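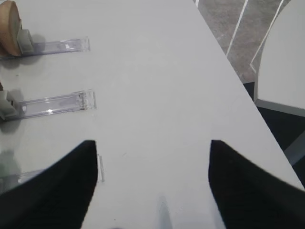

How often do you have to recalibrate a cell like this?

Once every morning before the first cycle, and again any time the table or the arm base gets bumped.

OK, so I start with that one since it's the question I get at every talk, and it also gives people time to find a seat. Wait for the back row.

Hi everybody, I'm Ketsara Srithong, I look after the sandwich cell at Windine. Plirkham meetup, Mar 7, 2023, second slot. (Say thanks to the Sriwong folks for the room. Don't forget like last time!)

What the talk is: how we set up one small cell that builds play-food sandwiches, how we keep it going, and the stuff that broke. What the talk isn't: anything clever about software. I run a cell. I have a set of hex keys and a notebook. If you came for neural networks, the coffee is still hot.

OPENING STORY
In December we had the cell doing beautifully for a whole morning and then it started missing the bread. Only the bread. Cheese fine, lettuce fine. We checked the program, we checked the arm, we blamed Drulta (that's our controller software, and we blame it for everything, including parking). Then I leaned on the table and it moved. One foot of the table had worked itself loose and the whole top had a tiny tilt. The thin pieces didn't care. The bread is fat and round, so a small lean in the holder turned into a big miss at the fingers.

Pause here, people usually laugh at the parking thing, or they don't, either way keep moving.

THE TABLE
So, table first. Always. Level it both ways, lock the feet, then put a paint mark across each nut so you can see from standing height if it has turned. I do this before I even switch the arm on. Then wipe the top down. A crumb or a bit of grit under a holder will lift one end, and you'll spend your afternoon chasing it in the wrong place.

Don't tape things to the table. I did, for months. Tape creeps when the room warms up, and you get a position that is right at nine and wrong by lunch. We went over to clips and I've been much happier.

THE HOLDERS
We like clear holders for the food pieces. You can see the piece through the side, so when something has slid down or gone in crooked you spot it from where you're standing. The downside is glare. Clear plastic throws little bright spots right back at a wrist camera, and they wander when somebody opens a door or turns on a light at the other end of the building. I spent two full days on that one. What helped was boring: keep the lighting the same all day, and teach the pick positions under that same light.

Loading order matters too. Same piece, same holder, same way around, every single time. I print a card for whoever is loading and they're allowed to ignore everything I say as long as they follow the card.

(Skip the next bit if we're running late.)

Cleaning the plastic: soft cloth, plain water, a drop of dish soap. I once used the strong stuff from under the sink and it went cloudy in a week. Glass cleaner is out for the same reason.

THE FINGERS
OK, my favorite part. Everyone looks at the arm, and I get it, the arm is the fun bit, but on our cell it's the fingers that decide how the day goes. They're the only part that touches anything. They pick up dust, they pick up whatever was on the loader's hands, and after a while they get slick. A slick finger doesn't fail all at once. You get one slow slide, then a good run, then another slide, and you tell yourself it's fine.

At 568 cycles after the last cleaning we had our first real drop, a patty, straight onto the floor. So I started keeping a log. Now we wipe the fingers at every break and I look along the edges for wear at the end of the day. When I swap a pair, I swap both. One new and one old will grip off center, and then the piece twists as it comes up out of the holder, and the holder comes up with it. Ask me how I know.

After a swap I always do the same little check: open wide, close on nothing, open wide, close on a bun by hand speed. If the two sides don't arrive together, stop and reseat them. Takes me 15 minutes on a good day, with the coffee.

THE TRAY SIDE
So that's where things come from. Where they go is easier, and we still got it wrong. The build happens in the middle with the ingredients standing on either side, and our first layout had the path crossing low over everything. It looked great. It looked really fast! It also knocked over the cheese all the time. We raised the travel height and gave up a little speed, and I haven't stood a slice back up since.

The other thing with a tray is that it wants to walk. Every time the arm sets a piece down a bit hard, the tray shifts a hair, and hairs add up. We put a stop against it and re-teach the drop point whenever the tray has been taken off for washing.

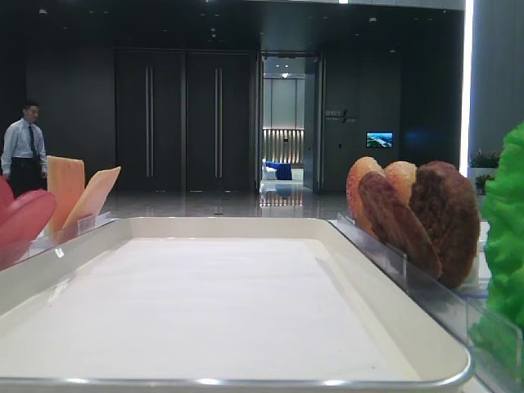 Duangjai Sukprasert wrote to me after I gave a shorter version of this and told me I had the tray part backward. Fix the tray first, she said, then bring the holders to the tray, and teach everything from one corner of it, so that if it does move you only have one point to correct. Her cell at Drulta has run that way through a whole season of demos and she re-teaches one corner where I was re-teaching the lot.

She's right, by the way. I changed ours over the next week. It took me an evening and I was grumpy the whole time, and then the following morning I touched one point and went and had breakfast. So if you write down a single thing tonight, write down hers.

THE NOTEBOOK
Hold it up, let them see how beat up it is. Every stop goes in here, with the cycle number and whatever I think caused it, and then in a different color what really did it. The two don't match very often. We're at 3435 cycles on this setup and I can tell you which finger set was on for any of them.

I tried doing this on a tablet. It was always charging somewhere else.

MORNING ROUTINE
(Read it straight, people take pictures of this slide, so go slowly.)
Push on the table, all four corners.
Look at the paint marks.
Wipe the top, wipe the holders, wipe the fingers.
Load from the card.
Check the tray is up against its stop.
Touch the corner point.
One full sandwich at slow speed, hand near the stop button.
One full sandwich at normal speed.
Write down that you did it.

IF THERE'S TIME
The lettuce. Ruffled edges are a pain, the fingers can land on a bump one time and in a dip the next. We grab lower down where it's steadier and close more slowly. I still don't love it. If anybody here has a good trick for lettuce, come find me, I'm serious, I'll buy the noodles.

Spare parts: keep one full set of fingers bagged with the screws that belong to them. Loose screws in a drawer will be the wrong length.

Then questions. Repeat each one into the mic before answering, and leave the morning routine slide up while people talk.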